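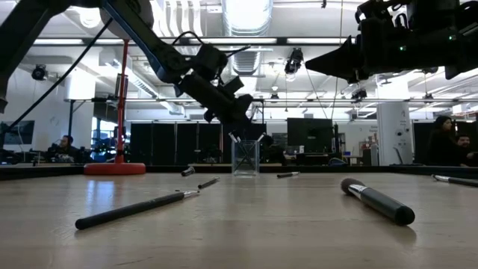 Session 9: Comparing grippers on thin and awkward objects
Notes by Vaughan Sheehan, 4 Apr 2024

Last time we talked about boxes and blocks, which are very forgiving things to pick up. Today we move on to brushes, and I hope you'll come to dislike them as much as I do! A make-up brush has a fat handle, a narrow metal collar and a soft head, so the right finger opening depends entirely on where you decide to take hold of it. Black handles on a pale table are easy enough for the camera to find, but shiny silver parts and a clear glass cup are another story, and you should expect the depth readings around the rim to be patchy.

We'll be trying two sets of fingers, the Grilside and the Moradi. The Grilside pair is flat and stiff, and it does very well on thick handles lying by themselves. The Moradi pair has a soft pad that gives a little — kinder to bristles, but slower to let go, so allow for that when you set your release height over the cup.

In the August trials we logged 2075 attempts across both sets, and 1042 of those were with the Moradi. Please don't compare raw totals, then, but work out a success rate for each set and for each brush separately. A long thin brush lying nearly flat is a very different problem from a stubby one, and lumping them together hides just about everything interesting.

For the practical, work in pairs and keep the Erkau controller at the same speed throughout. Note where the fingers first touch, whether the brush turns in the grip, and whether it catches on the handles already in the cup. A brush that goes in crooked still counts as placed, but do write it down.

Reading before next time: chapter 2 of the Unbridge notes, especially the part on finger width.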